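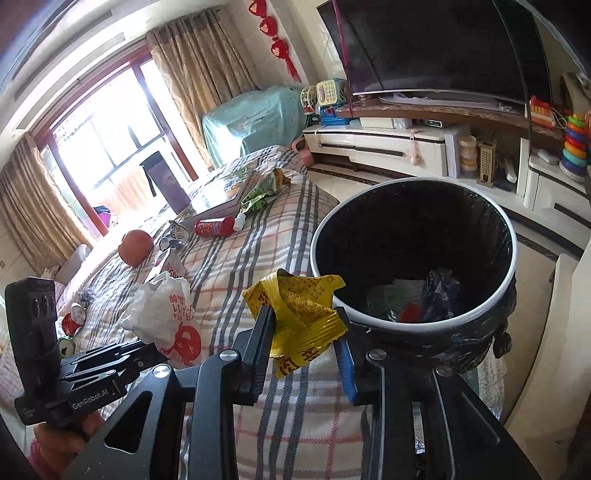

Jurnard Bin Liners, small round, roll of 100

Item no. 3619. In stock at Hatville, two rolls max per order until the July delivery lands.

Tie-top liners for bedroom, bathroom and office bins. Thin but they hold. Made for everyday dry rubbish: wrappers, tissues, post, fluff out of the hoover. Not for garden waste, not for hot ash. Please.

What you get
One roll, 100 liners, perforated
Black only (white is discontinued, stop asking!)
Card sleeve, no plastic wrap

Fitting
Tear one off, rub the open end between your fingers untill it parts. Shake it out. Push down to the base, fold the spare over the rim. If it slips, twist the slack and tuck it under. Square bins are fine if you leave a bit more over the edge.

Sizes
Measure round the top of your bin, not the height. Most returns are people who measured the height. Between sizes, go up. The next one up is the Mondal, sold seperately, same thickness. 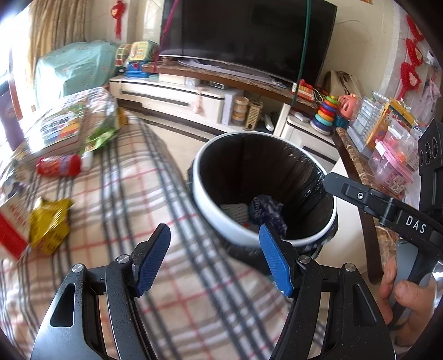
Words: the Verkis shop desk

Changed since last batch: the perforations. Old rolls tore halfway down the bag, we had complaints, fair enough. New ones come away clean. Old stock all gone from the Hatville shelves, if you still have a bad roll bring it back, no receipt needed.

Delivery
Order before 2 pm, goes out same day. Allow 7 days for the islands. Collection free from the side door, ring the bell.

Returns
Unopened rolls only, apart from the faulty ones above. Keep the sleeve, the batch code is on it.

Keep away from babies and small children. Store somewhere dry, out of the sun.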